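Keeping Plant and Wildlife Notes at Home, the Low-Fuss Way

April 13, 2015

I started writing down what grows and crawls around my yard a while back, and it has gotten a bit out of hand (in a good way!). So these are my household tips for anybody whose kitchen drawer is filling up with leaves, feathers and scribbled index cards.

Do your sorting on a clear, light surface, and give everything that's coming in from outdoors one place to land. 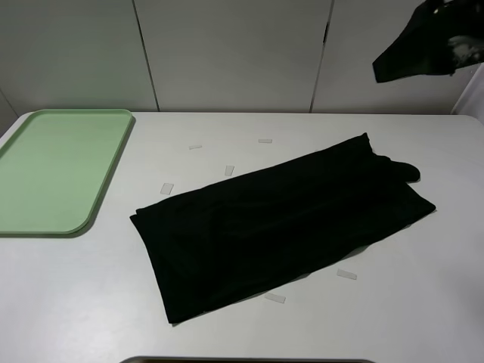
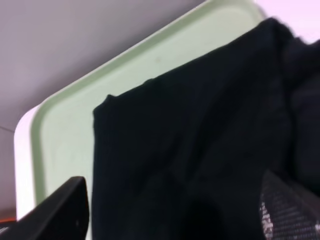
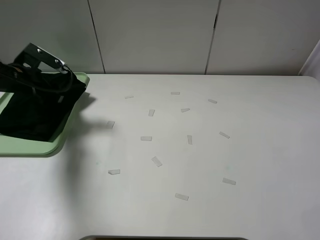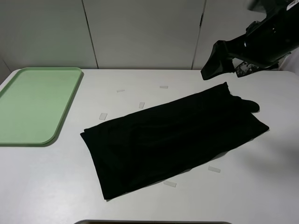 First thing, pick one card size and stick with it. I went back and forth between three sizes and regretted it every time I tried to flip through the box. Mine are plain white, unlined on one side so I can sketch, and I write the common name top left and the scientific name under it, in pencil. Pencil! Names change, and I've had ink run all over a perfectly good page on ferns.

Pressing leaves doesn't take a fancy press. Old newspaper, two boards and a stack of heavy books will do the job. Change the paper every day for the first few days, then leave the whole pile alone for a week or so. Thick stems should be sliced in half lengthwise before they go in or you'll get a lumpy, moldy mess. I press the flower open and one leaf turned over, so the underside shows when I want to check the veins later.

For drawing, black and white beats color for me. I can't match a green to save my life, but I can draw a toothed edge or count petals. A soft pencil, a fine black pen, a ruler laid next to the thing so the size is right, and that's the kit. If you take photos too, put the same number on the photo and the card. I skipped that for a whole November and I still have a pile of mushroom pictures that could be anything.

I buy my cards from Votell in packs of 1000, which sounds crazy until you find out how fast you go through them. My box holds 600 with dividers in. I sort by plants, birds, bugs and everything else, and "everything else" is a disgrace, but I can usually put my hand on what I'm after.

Moths and beetles in the card box love dried plants just as much as we do. Seal new pressings in a freezer bag and freeze them for a week before they go anywhere near the rest. Let the bag come back to room temperature before you open it, or you'll get damp on everything you just spent a week drying.

One more, about feathers and shells: look up the rules before you bring any home. Lots of wild bird feathers are off limits in the US even if you found them on your own lawn. I draw those where they lie and leave them be.

Next time I want to get into labels, and which glue doesn't go yellow.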